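Urby Bench Arm: Setup and Care Guide
Section 6. Setting up and maintaining the simulated cell

6.1 Before you begin

The simulated cell runs the same job files as the Urby bench arm on your shop floor. Use it to check a new pick routine, to practice recovery, or to compare settings after the gripper has been serviced. Set up the simulated cell after the real cell has been leveled and its base position recorded (Section 4). If the base position is missing, the simulator loads with the factory default and the arm will reach short.

You will need:

The Lakley cell software, installed and licensed
The base position sheet from Section 4
The objects file supplied with your cell, or one of your own
An operator account with edit rights

CAUTION: Disconnect the real arm from the controller before you load a job in the simulator for the first time. The software can drive both at once if the output switch is set to Both.

6.2 Loading the cell

1. Start the cell software and wait for the status bar to read Ready.

2. Open the Cell menu and choose Load Layout.

3. Select the Cletbridge workshop layout. This is the layout with the white table, brick walls and high windows. The other layouts have a different table height and do not match the job files in this guide.

4. Set Output to Simulator Only.

5. Open the Objects panel and load the objects file. Wait until the pieces have settled on the table. Do not start a job while any piece is still moving.

6. Save the layout under a new name. The supplied layout is read-only, and changes made to it are lost when the software closes.

NOTE: The background equipment in the workshop layout is scenery. It has no collision shape, and the arm will not stop if a path runs through it. The table and the tray do have collision shapes.

6.3 Setting the base

1. Select the mounting base in the layout tree.

2. Type in the X, Y and rotation values from your base position sheet. Values are in millimeters and degrees.

3. Leave Z at zero. If the base sinks into the table or floats above it, the table height is wrong. Go back to 6.2 and check that you loaded the right layout.

4. Click Lock Base. The handles around the base disappear.

5. Jog each joint a few degrees in both directions and return it. A joint that moves the wrong way has its sign reversed in the arm profile. Correct it under Arm, Profile, Joint Direction.

The reach setting for the standard arm is 1,298 mm. Do not raise it to make a job fit. Move the tray closer instead.

6.4 Setting the gripper

1. Open the Gripper panel and choose the two-finger profile.

2. Set the finger gap to 106 mm and click Apply. This is the fully open position.

3. Close the fingers with no piece between them. They should meet without crossing. If they cross, reduce the closing travel in steps of 2 mm until they do not.

4. Set hover height. This is the distance the fingertips keep above the pieces before a pick. Start high and come down once the path has run clean.

5. Set the fingers slightly open for the hover pose. A wide gap is slower and may catch a neighboring piece where several are set close together.

6.5 Checking the hover pose

Run this check after any change to the base, the gripper or the objects file.

1. Open the job called Hover Check and click Run.

2. The arm moves over the group of pieces near the tray and stops. It does not pick anything up.

3. Look at the pose from the front of the table. The forearm should arch over to the tray side and the fingers should point down at the table.

4. Turn on Shadows in the View menu. The shadow helps you judge depth when the arm is dark against a busy background.

5. Rotate the view and look from the side. A gap that seems fine from the front can be too small.

6. Click Save Pose. 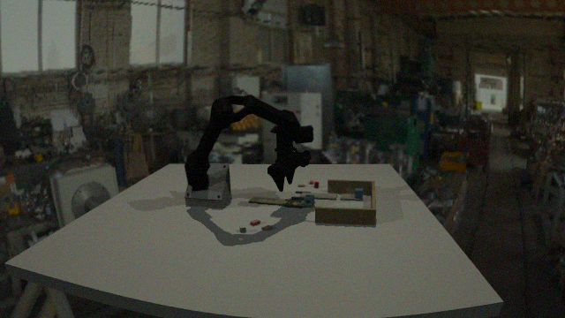
If the pose is off to one side by the same amount every time, the base rotation is wrong. If it is off by a different amount for each piece, reload the objects file and run the check again.

Small pieces near the front edge of the table are not part of the hover check. Leave them in place. They are used in the reach test in Section 7.

6.6 Routine care

Every week: run Hover Check and compare the result with the saved pose. Clear the log folder.

After servicing the real gripper: enter the new finger gap, repeat 6.4 and 6.5, and save the layout again.

Every August: export the layout and the arm profile and store both with the base position sheet. Sites that use the Rangel tool changer should export the changer profile as well.

6.7 Common faults

Arm does not move when Run is clicked. Output is set to Off, or the base is not locked.

Pieces slide or jump when the layout loads. The objects file was saved with two pieces overlapping. Separate them in the Objects panel and save.

Fingers stop above the table and report contact. The tray wall is in the path. Raise the hover height or approach from the open side of the tray.

View is slow or uneven. Turn off Shadows while the job runs and turn them on again for the pose check.

For faults not listed, send the log file and the saved layout to Sabina Selvanayagam in cell support. Include the software version shown on the start screen.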